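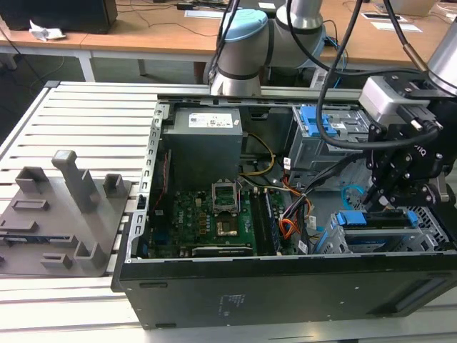 A Dell tower with its side panel off, on the bench at Pamus.

Old office PCs get second look at Pamus

January 31, 2019

PRUDINE - Got a desktop gathering dust? Pamus wants it. The repair shop on Grinov Street has started its winter intake of used office computers, and the first 30 towers are already in the back room.

Most came from Peixoto, the packaging firm, which is clearing out two floors. Total promised so far: 244.

Each one gets opened up and checked. Power supply, memory, drives, then the board. Good parts go back into working machines, the rest is sorted for scrap. Drives are wiped before anything leaves the building, says shop manager Ojārs Krūmiņa.

"People worry about there files, and they should," Krūmiņa said. "Bring it in whole. Don't pull the drive yourself if you're not sure how."

Finished computers go to schools first, then on sale at the counter.

Drop-off is open weekdays from 9 to 4, side entrance. No monitors, no printers. Cables ok if they are bagged seperately.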